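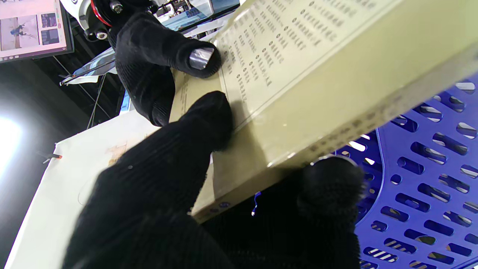

The winter book swap is back in December, and with it the annual advice to tidy our shelves by getting rid of whatever we haven't opened in a year. I have my doubts about that rule. It treats a book like a jumper, and a jumper doesn't have a contents list. A thick khaki-beige volume with a bordered panel of tiny characters on the cover, each line starting with its own little dot, is exactly the sort of thing the rule would send to the charity box, and I'd want somebody who can read the panel to look at it first. It looks like Chinese to me, which is as far as I can take it. I can't say whether it's a cookery book, a manual or a history of bridges, and neither can a rule about twelve months.

For those new to the building, the swap works like this. You bring books to the ground floor room at Praso House, you get a paper token for each, and you take home as many as you have tokens for. Leftovers go to the shop on Tierney Road, or they did until last year, when the shop said it had enough hardbacks to build an extension. Doors open at 2 in the afternoon. Please don't come at noon and stand in the corridor looking hopeful.

Last December's swap took in 170 books. The notice afterwards called it a great success. I went back on the final afternoon and it looked to me like a success for thrillers and a poor day for everything else. The thrillers had gone within the hour. What was left on the tables was thick, plain and mostly without a picture on the front, and I noticed how few people had so much as turned one over. Two of the books I took home myself had been put out spine down, so you'd have had to pick them up to learn what they were. One was very good. The other is holding up my kitchen radio.

So I'm not convinced that plain books are unwanted. I think they're badly laid out. We put them in rows with the spines facing the wall, or in a heap, and then we're surprised when people go for the one with the lighthouse on it.

There is also the matter of the Grosar method, which several of you have recommended to me and one of you has pushed under my door. As I understand the leaflet, you hold each book for a few moments and ask yourself whether it still belongs to the person you are now. I tried this with a bus timetable and a dictionary and got the same answer from both. It may work for some people. I'd only say that a dictionary is no use at all to the person I am until the moment I can't spell something, and then I want it very much.

What I'd suggest instead is slower and much duller. Take the books down one shelf at a time. Look at the contents page, or the back, or whatever list the publisher has given you. If you can't read the language, put it in a separate pile and ask about it. There are plenty of languages spoken on our stairs, and last year's tables had nothing on them to say so. If a book came from a relative, ask the rest of the family before it goes — we had a tearful telephone call over an atlas, and the atlas was never found.

Please check between the pages too. Last year's leftovers gave up a train ticket, a pressed leaf and somebody's recipe for plum jam, which is pinned up by the post boxes if it's yours.

A few of you have asked about the Cleltivum app, which promises to list your whole library from photographs of the covers. I gave it an evening. It did well with new paperbacks and badly with anything old or plain, and it recorded my hymn book as a guide to Portugal. I shan't be using it for the swap. We'll have index cards and a pencil on a string. If your book is in a language other than English, write the language on a card and a line about what's in it, and tuck it inside the front cover with the top showing. I'm told this is too much work. It took me less than a minute a book, and I am not quick.

Books can be left in the ground floor room from the start of the month, up to 9 per household so that the shelves don't bow again. No encyclopaedias unless the set is complete, and no magazines. Boxes should be small enough for one person to lift. Somebody always brings a tea chest, and it always ends up being me who moves it.

Tokens left over from last year are still good.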